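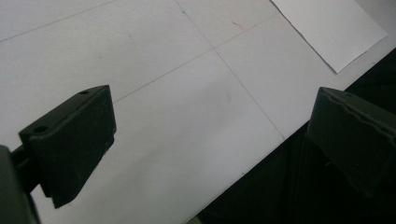
Benedikt Wegener asked whether the white worktop was to stay bare between jobs from now on, as he had been told two different things. It was agreed that it is. Anything left on it at the end of a session goes on the shelf by the door, and the person who left it can collect it from there.

Minutes of the paper room meeting, Fotville workshop, 19 Feb 2020

Present: Benedikt Wegener, the Natum group, two from the Jorkley office, the note-taker. Apologies from Treloar.

1. Last minutes
Agreed, with one change. The order for card dividers was placed in November and should not have been listed as outstanding.

2. Sorting of the loose sheets
The Jorkley office reported that 468 sheets have been sorted so far and boxed by year. There is one box still to do, which is the mixed one from the old front desk. It has letters, price lists and delivery notes all in together and will be slower than the others. Sheets are to be handled singly and laid down square before they go in a tray. Two people had been sorting straight from the box in their laps and this has led to creased corners. Please use the table.

Natum asked if blank sheets should be kept. Agreed to keep them if they came out of a numbered folder, as the folder count has to match, and otherwise to put them in the scrap pile.

3. Trays
There was a long discussion about trays. Natum would like a different colour for each stage. Jorkley felt this would be forgotten within a fortnight and would prefer labels on the front. It was agreed to try labels first, in capitals, and to come back to colours if people are still mixing things up. The flat trays are preferred to the deep ones as the bottom sheets are easier to get at. The deep ones will go back to the store, except for two that Benedikt wants for string and clips.

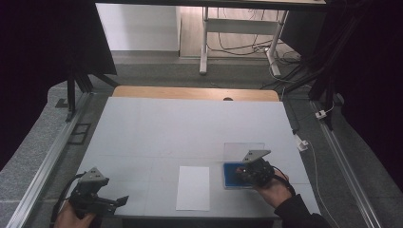
Trays should be set down flat and with the long side facing the person sorting. They should not be stacked while there is paper in them. Benedikt will print the labels and bring them to the next session. He needs the list of stages from Jorkley before he can do so.

4. Floor and cables
White adapters and leads are still being left on the carpet. Agreed that adapters go in the drawer when they are not plugged in, and that leads are wound up and tied. The tangle at the far end of the room is to be sorted out separately – Natum offered to do this and will need somebody to say which leads are still wanted. The carpet is to be vacuumed after that and not before.

5. Supplies
Treloar sent a quote by post for folders. A pack of 100 comes to £44 with delivery. One pack was approved. The offer of a second pack at a lower price was turned down for now as there is nowhere dry to keep it. There are 34 folders left in the cupboard, which should last until the new ones come.

6. Any other business
The key to the cupboard has been found. It was in the cupboard.
Jorkley asked for the heating to come on earlier. Benedikt to look at the timer.

Actions
Benedikt Wegener – labels, heating timer
Jorkley – list of stages, start on the mixed box
Natum – cables, return deep trays to store
Note-taker – order folders from Treloar

Next meeting to be fixed once the mixed box is done.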